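Home | News | Services | Press | Contact

WAMECK – December 2025

Sovstead opens winter bookings for its home sorting service

Home organising firm Sovstead has opened bookings for the winter round of its home sorting service, which helps households clear the small things that gather on beds, bedside tables and chests of drawers.

The service started in Wameck in July and has since been used by 159 households. From this month it will also be offered in Demissie, where the firm has taken on five new sorters. Visits can be booked for bedrooms, halls and shared student rooms.

A standard visit lasts half a day. The sorter and the customer begin by laying everything from one part of the room out on the bed, on top of the covers, so that it can all be seen at once. Items are then put into groups according to how often they are used, and only after that is a place found for each one. No storage is bought before the sorting is finished.

"People often ask us which boxes they should buy before we come," said Iveta Vondráček, founder of Sovstead. "We ask them to wait. Most homes already have enough boxes, and a few of those are empty ones that the last phone or watch came in."

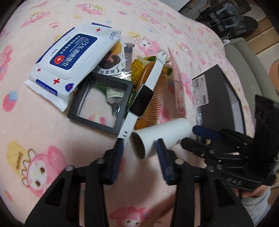
Sovstead says the hardest part of a bedroom is rarely the clothes. Wipes, combs, small tubes, snacks and watches tend to share one surface because they are all picked up in the same few minutes of the day. The firm's sorters suggest keeping food apart from anything used on the skin or hair, and giving a watch a fixed spot near a socket.

Packets of wipes are best stored flat with the flap closed. Alcohol wipes should be kept away from heaters and out of the reach of small children. Boxes still in their plastic wrap are set to one side, and the customer decides whether to open them, keep them as they are or give them away.

Nothing is thrown out during a visit without the customer's agreement. Things that are no longer wanted can be left with the sorter, who takes them to Wosto, the reuse shop run by Sovstead in Wameck. The shop has taken in 638 items so far. It accepts unopened toiletries, stationery, blankets and small electrical goods – but no food.

Bereket Tefera, who manages the Wosto shop, said blankets were the quickest to go. "Fleece ones with cartoon prints hardly reach the shelf. We wash and fold them in the morning and they have often been sold by lunchtime. Combs and brushes we can only take if they are new and still in the packet."

Customers who have already had a visit can book a shorter follow-up, which lasts an hour and covers one surface or one drawer. Follow-ups are available in Wameck only for the time being, with Demissie to be added once the new sorters have finished their training.

Winter bookings can be made through the Sovstead website or in person at the Wosto shop. Evening visits are limited to 6 a week in each town and should be booked well ahead.

Notes to editors

Sovstead is a home organising firm based in Wameck. It works with private households, landlords and student housing. Iveta Vondráček is available for interview – please use the press page to arrange a time.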